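Robots at work - who does what now?

A page for curious kids, from the Clundis explainers

OK so. Robots at work. Not the movie kind that walk around and talk. The kind that are bolted down and do one job, then the same job again, then again.

Let's take a place called Statby. It's a sorting works on the edge of Clundlow, and it handles what comes out of people's trash and recycling. Bottles mostly. Cans, tubs, a sock now and then. Before the arms came, every bit of it was picked up by a person in gloves standing next to a moving belt.

Picking up a bottle sounds easy. You do it every day, you don't even think. But try it for a whole morning. Your back gets sore, your hands get sore, it smells, it's loud. Sometimes there is broken glass. On a busy day one picker at Statby might lift 588 things before lunch. That's a lot of bending over.

So Statby got robot arms. First they were tried out on the simplest job there is - get the bottles off the floor and into the bin.

Why bottles are hard for a robot

You would think a bottle is a bottle. Nope. Some are clear, and clear things are tricky for a camera becuase it sees the floor right through them. Some are squashed. Some still have a bit of drink in them so they're heavier at one end. Round ones roll off when you poke them.

You can feel a bottle slipping and squeeze harder, quick, no thinking. A simple robot hand has two fingers and that's it. No thumb. No palm. It has to come at the bottle from the right side and close just enough.

And then there's the bag. A bag inside a bin is floppy and moves about. A robot finger can snag on it.
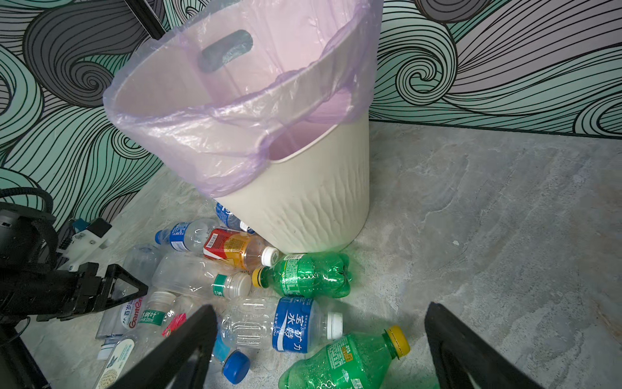
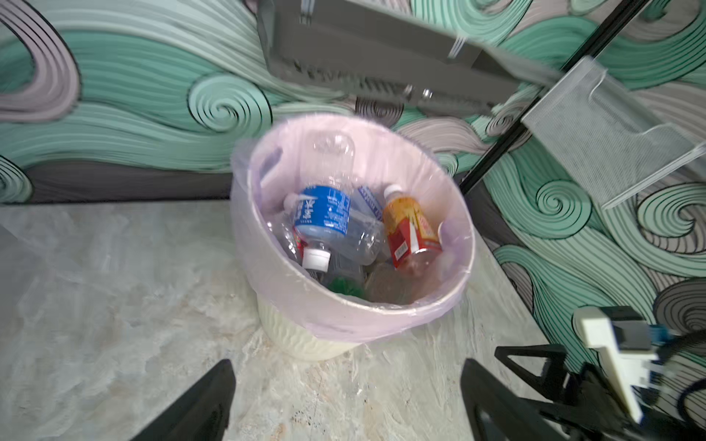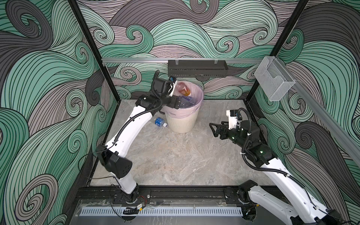
Page last changed: 07/02/2023

Look at how the bottles lie before anyone tidies up. All different ways, some on top of others. A robot has to choose which one to go for first, and the top one is usually a good pick. Same as picking up sticks in that game.

Two arms means one can work the left side and the other can work the right. They must not bump! Each one is told where the other one is, many times every second. People do this too in a small kitchen, except people say "behind you" and robots send a number.

How does it learn?

Somebody shows it. At Statby a worker moves the arms by hand controls and the computer keeps a record of each try. Good tries and bad tries. It took 813 tries before the bottle job went well enough to leave the arms to it, and even then a person stayed close by with the stop button.

The stop button is big and red. Everyone is allowed to press it. You don't need to ask first.

So what happened to the people?

This is the question kids ask us most. Did the robots take the jobs?

Bit of a mixed answer. Statby had 50 people on the belts before. Nobody was sent home when the arms started, but when some people left to do other things, not all of those places were filled. So there are fewer pickers than there used to be. Some workers are happy about the change and some are worried, and both of those make sense.

The work itself is different now too. New jobs at Statby:

Robot minder - watches 3 arms at once, frees them when they get stuck
Teacher - shows the arms new things to pick up
Fixer - cleans the cameras, swaps worn fingers, checks cables
Checker - looks in the bins after and pulls out what's wrong

Pickers who wanted one of these went on a training course in August, paid, at the Imrie building next door. Some liked it. Some said they missed chatting across the belt, because a robot minder mostly stands alone. That part is still being worked out. They have a longer tea break together now, which was the pickers' own idea.

What robots there still can't do

Tell you if something smells wrong. Notice that a bag is about to split. Know that a toy in the trash might have been dropped in by mistake and some kid wants it back. A person at the belt spots that stuff right away.

Also robots don't get tired but they do break. When one breaks, guess who picks up the bottles.

Try it at home

Get some empty bottles, caps on. Put them in a heap on the floor next to a bin. Now pick them up using only two rulers, one in each hand. No fingers touching! Time yourself. Then do it agian with one eye shut.

Ask a grown-up what parts of their job a machine does now, and what they did before the machine came. Write down both.

Words to know

Gripper - the robot's hand
Automation - when a machine does a job by itself that a person used to do
Belt - long moving strip that carries things past the workers

Next page: who drives the forklift?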